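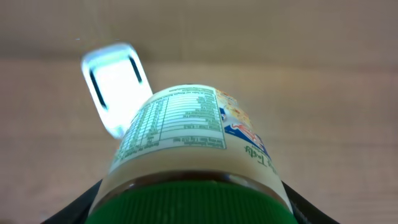 Figure 3. Plastic bottle with a green screw cap and a wraparound label carrying a printed nutrition facts table.

4.2 Reading the nutrition table at home

The store survey in Section 4.1 dealt with what shoppers look at before they buy. The household part of the study asked what happens to the label afterwards. Most labelling research stops at the checkout, and the few diary studies we found were limited to people on a prescribed diet. We wanted ordinary households, including those with no stated interest in nutrition.

Households were recruited in Vilthorpe and Flurncombe through notices in community centres and public libraries. A total of 264 households returned a usable diary. Each diary covered the main food preparer only, and other members of the household were asked not to fill it in. Participants wrote down every occasion on which they read any part of a nutrition table, the type of package, what they were looking for and whether they found it. A further 42 households agreed to a kitchen interview, which lasted up to 60 minutes and was recorded with consent.

Reading the table at home was less common than participants expected. In the opening questionnaire most people said they checked labels "often" or "always". Their diaries showed long gaps, sometimes a full week, with no entries. Entries clustered around new products, and around visits from relatives with allergies or diabetes. Products bought regularly were hardly ever read again, even when the recipe or serving size had changed since the last purchase.

Package shape came up in the interviews without prompting. Flat panels on boxes were described as easy to read. Tables printed on wraparound labels, as in Figure 3, drew more complaints. Participants said they had to turn the bottle to follow a row from the nutrient name to the amount, and several older participants lost their place doing so. Print colour was the other frequent complaint. Light-coloured type on a pale label was named as hard to read in the evening, under a range hood light or with the fridge door open. One participant in Flurncombe kept a magnifying glass in the cutlery drawer for the purpose. Others took the package to a window or asked a teenager.

Serving size caused the most errors. When asked in the interview to work out the sugar in the amount they would normally pour, many participants read the figure straight from the table and did not adjust it. Those who did adjust it tended to round down. Neither years of schooling nor household income explained much of the difference. Cooking from written recipes did, and people who measured ingredients by habit were more likely to notice that the listed serving was smaller than their own. This agrees with the kitchen practice scale developed by Xue, although our interviews used a shortened version and the scores should not be compared directly.

The diaries have some limits. Writing down an activity can increase it, so the true rate of label reading is probably lower than the one we recorded. Participants also skipped entries on busy days. Thursday, the usual shopping day in Vilthorpe, had the most blank pages, and the interviews suggest that labels were being read while groceries were put away but not logged. Seasonal effects could not be tested, as all diaries were kept in February.

Coding was done by two readers working separately, with disagreements settled by Rosângela Portela, who had not taken part in the interviews. The codes for "looking for" and "comparing" were merged at this stage because the readers could not tell them apart reliably. The remaining codes were kept as planned and are used again in Section 4.3, which compares diary entries with the grocery receipts supplied by the same households.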